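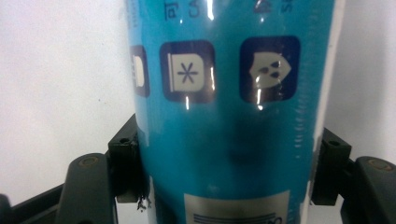 Shrink films are oriented polymer films that contract when heated above a characteristic temperature. The orientation is put in during manufacture by stretching the film and cooling it while the chains are still extended; heating gives the chains enough mobility to return toward a coiled state. A glossy, clear wrap over a printed cylinder is a good place to look at surface finish, as on the teal-blue container at the head of these notes, where the highlights form bright vertical streaks. A cylinder is curved in one direction and straight in the other, so a smooth reflecting layer on it draws a light source out along the axis. White spots of glare over printed icons are a separate concern and come up again in section 4.

1. Terms

Machine direction (MD): the direction in which film leaves the die or winder.
Transverse direction (TD): across the web, at a right angle to MD.
Free shrink: percent change in length of an unrestrained sample after a fixed time at a fixed temperature, reported separately for MD and TD.
Shrink force: the stress developed when the sample is held at constant length during heating.
Layflat: width of a flattened tube of film. For a sleeve, the circumference is twice the layflat.
Haze: percent of transmitted light scattered by more than 2.5 degrees from the incident beam.
Gloss: specular reflectance at a stated angle, relative to a black glass standard.

Free shrink and shrink force are independent properties. A film may shrink a great deal with little force, or very little with enough force to crush a thin carton. Students mix these up on the midterm every year.

2. Materials

PVC. Wide shrink window, low starting temperature, stiff after cooling. Chlorine content complicates recycling and the film gives off acid fumes if overheated at the seal.

PETG. High shrink in TD, high gloss, good for strongly tapered shapes. Shrink force rises quickly once shrinkage begins, so the tunnel profile must be gradual. Denser than water, which matters for float-sink separation.

OPS. Low shrink force and low MD shrink. Sensitive to storage temperature; rolls kept in a warm warehouse lose part of their usable shrink before they reach the line.

Polyolefin (cross-linked and non-cross-linked). Tough, clear, good seals. Common for overwrap and multipacks. Floats in water.

3. Sizing a sleeve

The sleeve must pass over the widest part of the pack and grip the narrowest. Let Dmax be the widest diameter, Dmin the narrowest, and c the clearance added to the circumference for application.

Layflat = (pi x Dmax + c) / 2
Required shrink (%) = 100 x [1 — (pi x Dmin) / (2 x Layflat)]

For a straight-walled cylinder Dmin equals Dmax and the required shrink is only what takes up the clearance. For a bottle with a neck the figure climbs fast. The film should be able to deliver more than the calculated value; a margin of 10 percentage points is used in this course unless a problem says otherwise.

Artwork has to be pre-distorted wherever shrinkage is large. Bar codes are placed with the bars stacked along the direction of least shrink. Xuelian Bai's worksheet covers the grid method: print a square grid, shrink it onto the pack, measure the deformed cells, and invert.

4. Optical defects

Whitening. Microvoids formed by shrinking too cold or too fast. Irreversible.
Orange peel. Fine surface texture, usually from excess heat. Gloss falls, haze rises.
Fisheyes. Unmelted gel particles in the film. A supplier problem, not a tunnel problem.
Dog ears. Corners of film left standing at the ends of a pack. Low TD shrink or poor air evacuation.
Glare over print. Not strictly a defect. High gloss moves contrast away from the printed layer at some viewing angles, and fixed scanners may need to be tilted off the normal.

5. Case: Flumura line trial

Cauã Araújo ran the same polyolefin on the Endeck tunnel at two belt speeds. At the slower speed the packs were tight but showed orange peel near the seal; at the higher speed the seal was clean and dog ears appeared at both ends. Dwell was then 18 seconds in a lower-temperature first zone, with the second zone left unchanged. Both faults dropped to an acceptable level. Note that air velocity was not recorded, which limits what can be concluded — heat transfer in a tunnel depends on velocity at least as much as on set temperature.

6. For the lab

Bring calipers and the free shrink data sheet. Samples are cut square, marked MD on one edge, and immersed in the bath between two wire screens. Run two replicates per temperature. Results go to Olga Toledo before the next lecture.

Reading: Guimarães and Marinho course packet, sections on orientation and relaxation.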